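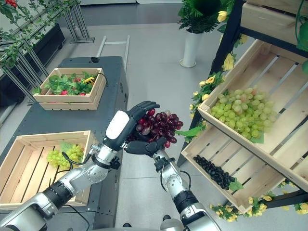 Okay, week 2 of trying to learn my grandma's fruit vocabulary before I fly out to see her in December. The app says I know 1,024 words now, which is very generous of it. I can't order a coffee without panicking! Today was fruit, and I finally got grapes to stick: nho. Dark red ones like these are nho đỏ, and my cousin says a whole bunch is chùm nho. I've been muttering chùm nho at the bus stop all day.

The tones are still killing me. I said "dừa" (coconut) to my tutor and it came out as "dứa" (pineapple in the north). She let me go on for a full minute about drinking water straight out of a pineapple.

Also my family is southern, so pineapple is thơm or khóm at our house anyway – so why am I even learning dứa?? Both, I guess. I'm learning both.

Shoutout to Thư Mạch, who lent me her old flash cards. They're in a shoebox, some have coffee on them, and half of the vegetables are filed under weather. Best study tool I own.

Things I can now say with confidence: I'm full. I'm really full. Grandma, please, I'm full. (Doesn't work in any language, according to my dad.)

Next up is numbers. I want to be able to read prices at the market without holding up fingers like a kid. If anybody has a trick for mười versus mươi please send it my way, I keep mixing them up and my tutor is running out of patience.

Going to bed. Chùm nho, everybody.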